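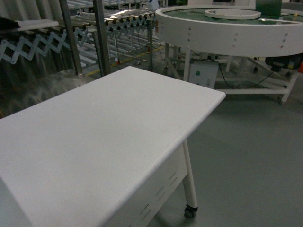
Turntable station with green rotating surface and an extendable roller conveyor beside it.

Search news Enter keyword Go

Gorkex adds round turntable to Fusto sorting kit

2021-09-13

Gorkex has begun taking orders for a turntable station for its Fusto line of light conveyor equipment. The station is a circular conveyor with a raised white rim, carried on an open frame, with the control box and motor mounted under the deck. It is sold as a single unit or as part of a kit with an extendable roller conveyor and a caster-mounted side table.

The turntable weighs 58 kg without packaging and is rated for a distributed load of 39 kg. Gorkex lists it at $2,582, with the side table priced separately at $222. Delivery of the first units is planned for the end of September.

The station is meant for small parcel lines where goods have to wait for a scanner, a packer or a robot picker. Speed is set at the control box or through a dry-contact input — there is no network interface in the current version. Turnari, which distributes the line, will offer one as a retrofit next year.

Tomaszewski, a contract packing firm, has tested the kit on a returns line. It reported stable running at low speed but asked for a quicker way to release the outer panel, which is held by screws. Gorkex has not said if the panel will change.

Contact | Copyright 2021 | Back to top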